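Community Lunch Table Moves to Briggs Hall, With New Cleanup Routine

September 28, 2022

The shared lunch on Astton Street has a new home. Starting this week the meal is served in the ground floor room at Briggs Hall, two blocks from the church basement where it had been held for the past six years.

The move was announced in the spring and put off twice while the hall's sink was replaced. Organizers said the larger room will let them seat 100 people at one time. The basement could hold fewer than half that, and on busy days the line went up the stairs and out to the parking lot.

"People were eating standing up," said Ikechukwu Onuoha, who has run the lunch since it began. "We had folks balancing soup on the radiator cover. It was time."

The lunch is free and open to anyone. There is no sign-up and no form to fill out. Guests get a stamp on the hand at the door, and the stamp is good for a second helping once everyone has been through the line. Onuoha said the stamp was introduced last December after the kitchen ran out of rice two weeks in a row.

The first meal in the new room went out at noon and was a chicken and barley soup with bread and sliced pears. A vegetable soup was served from a separate pot. Coffee and water were set out on a side counter, and the kitchen closed at 2.

Most of the cost is covered by a monthly gift from Zovurura, a neighborhood bakery that also sends over its unsold bread. Brinaso, the hardware store on the corner, paid $400 toward the new tablecloths and a set of folding chairs. The rest comes from a coffee can by the door, which Onuoha said brings in $20 on a good day.

The hall charges no rent for the room, but it does ask that it be left ready for the dance class that comes in later in the afternoon. That means the tables have to be cleared, wiped and folded before the class arrives. In the basement the tables stayed up all week, so this part is new for everyone.

Oluf Steinarsdóttir, who is in charge of the room, has written up a short set of rules and taped it to the kitchen door. She said the first cleanup took longer than she wanted – mostly a matter of people not knowing where things belonged.

"Cups were the big one," she said. "They get left everywhere. If you start with the cups, you can see what else is on the table."

The rules are printed here at her request, for anyone who plans to stay and help.

Clearing the tables

Start with the paper cups and pick up the ones lying on their sides as well as the ones still standing. Pour anything left in them into the bucket first, then stack them. Leave food containers with lids where they are until the cups are gone. Many of them belong to guests who bring their own and come back for them. The stamp pad goes back in the door box with its cover closed. The checked cloths come off last, and should be shaken out on the back step before they are folded. 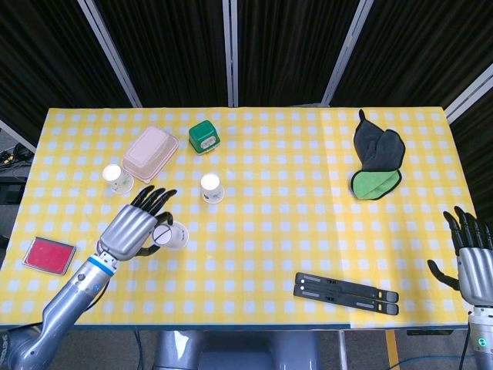
Containers and lost items

Containers left at the end of the meal are rinsed and put on the shelf over the sink. They are kept for two weeks. After that, anything with a good lid is used to send soup home with guests. Steinarsdóttir asks people to write a name on the bottom in marker, as labels on the front tend to wash off.

Scarves, glasses and keys go to the hall office, which is open mornings.

Help wanted

The lunch is short of people for the last hour. Two or three more would be enough to get the tables down on time, Onuoha said, and no kitchen experience is needed. Anyone interested can come to the side entrance and ask for him or for Steinarsdóttir.

The side entrance has a ramp. The front steps do not, and the hall has no date yet for when that will change. Street parking on Astton is limited to one hour, but the lot behind Brinaso is open to lunch guests until 3.

The menu for the coming week is posted in the bakery window.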